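Ullell hand gripper (maintenance)

The Ullell hand gripper is a hand-held, two-fingered tool used to record how people grasp everyday goods, shoes among them. This article covers its upkeep. Most of the published advice comes from Kaltia, which sells the spare fingers, and should be read with that in mind.

Kaltia's manual sets out 7 checks before each shift, covering the finger pads, the linkage arms and the pivots. It claims that a set of pads lasts up to 973 grasps. No test method is given, and the figure does not say what was being grasped. Renu Bajpai, who ran the tool bench at Lindsay, replaced her pads after 101 grasps on footwear and called the printed number "a hope".
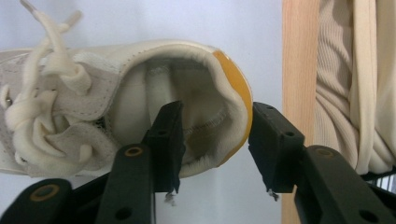 Loose fibres are the commonest complaint. They catch at the finger tips and, according to the manual, can shift the grip. Kaltia advises a branded cleaning cloth - tweezers do the same job. Whether a few threads make any real difference to the recordings has not been shown.

The pivots are more often blamed than they deserve. Faizal Pillai's workshop notes put most "loose arm" reports down to worn pads, and oiling a sound pivot mainly gathers more lint. The manual still calls for oil every eight days.

A longer-lasting pad was promised by Zema for August. No independent results have appeared.

Last edited August 25, 2026 | Contact the editors | Back to top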